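4.2 Separating planning from grasp confirmation

The first version of our controller treated a pick as a single action. The planner produced a path to the pre-grasp pose, the arm followed it, and the gripper closed at the end. When a pick failed we had no good way of telling which part of the chain was at fault. In the version used for this paper the action is split into 4 stages (approach, align, descend, close), and each stage has its own exit test. The software that runs the stages is called Pesska. It sits between the motion planner, which we left unchanged, and the perception node, Morex, which was largely rewritten. The workspace is shown in Figure 3. 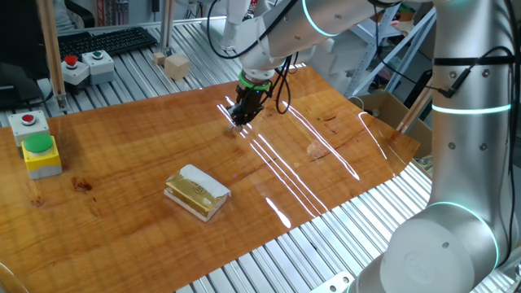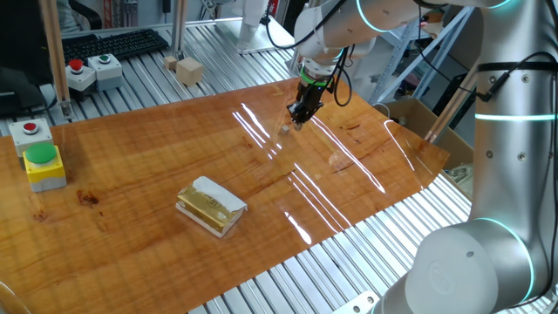
Figure 3. The workspace, with the gripper pointing down at the wooden surface in both views. The foil-wrapped package and the push-button boxes are present in each. The small pale cube beneath the gripper can be made out in the second view.

Morex takes one colour image at the start of each stage and returns a list of object candidates, each with a position on the table plane, a footprint and a confidence score. It doesn't keep a full model of the table between stages. An earlier design did so, and Pavliuk found that errors in the stored model were harder to trace than errors in a fresh estimate. The only thing carried over is the identity of the target, which is matched to the nearest candidate of similar footprint in the new list. If no candidate lies within the matching radius, the stage fails and control goes back to the approach pose.

Reflections were the main source of false candidates. A varnished surface under ceiling lights gives long bright bands, and the edges of a band look much like the edges of a pale object. A small light-coloured block on or near a band is the hardest case, as the contrast on one side of it can fall almost to nothing. Shiny wrapping causes a related problem: the detector may split one package into two candidates where a highlight crosses it.

We tried two remedies. The first was to mask out every pixel above a brightness limit before detection. This removed most of the false candidates, but it also removed real pale objects and was dropped. The second, which we kept, compares the candidate lists from the two arm poses used in the approach and align stages. A light reflected in a flat surface stays where it is for a fixed camera, but the arm and its shadow don't, and so the local contrast around a real object changes in a way that the contrast around a band usually does not. Candidates that show no change between the poses are marked as doubtful. A doubtful candidate is still passed to the planner as an obstacle, but it can't be chosen as a target.

This rule makes the planner cautious. It will go round a patch of glare as if something stood there, which costs a little time on the path. We judged this to be the safer error. The opposite error, treating a real object as glare, would allow a path through it.

Fixed equipment is handled differently. Control boxes, posts and the bases of the arms are entered once in a static scene file, with a margin added to each. Escobar wrote a small editor, Tapia, for making and checking these files. The editor draws the stored shapes over a live camera image, so a box that has been pushed out of place shows up as a mismatch before a run is started. The check is done by eye. We looked into doing it automatically, but the shapes are coarse and the threshold was difficult to set without a stream of false alarms.

The align stage uses a simple proportional rule. The horizontal offset between the gripper centre and the target is computed in the table frame, and the arm is moved by a fixed fraction of that offset until it falls below the limit or the step count runs out. We allow no more than 3 corrections. Longer sequences were tried in early tests and seldom helped; if the offset was still too large after the third step, the fault was nearly always in the calibration or in the target match, and further steps moved the gripper towards the wrong place.

During descent the camera isn't consulted. The gripper hides small targets from most useful viewpoints, and a half-hidden object gave worse estimates than no new estimate at all. The arm goes straight down at reduced speed with a force limit set on the vertical axis. If the limit is reached above the expected height, the arm stops, retreats to the approach pose and logs the event with the height at which it stopped.

The close stage reads the finger width after closing and compares it with the footprint reported by Morex. A width close to zero is logged as a miss. A width well above the expected value is logged as a wrong object or a skewed grasp; the controller can't tell these apart, and we don't try to.

All stage changes, candidate lists and commands are written to a single log with a common clock. Kamico, the replay tool, reads this log and steps through a run without the robot. Oakley used it to go through 142 logged attempts and label each by the first stage at which something went wrong. Two of us had earlier labelled part of the same set from video alone, and we disagreed most often over the align and descend stages, where a small sideways error is hard to see. The log-based labels are the ones used in Section 5.

The stage limits were set by hand during commissioning in May and held fixed afterwards. They depend on the gripper and on the height of the work surface, and would need to be set again for a different cell. The matching radius is the most sensitive of them. With too small a value, the target is lost whenever its estimated position shifts between images; with too large a value, the identity can jump to a neighbouring block of similar size.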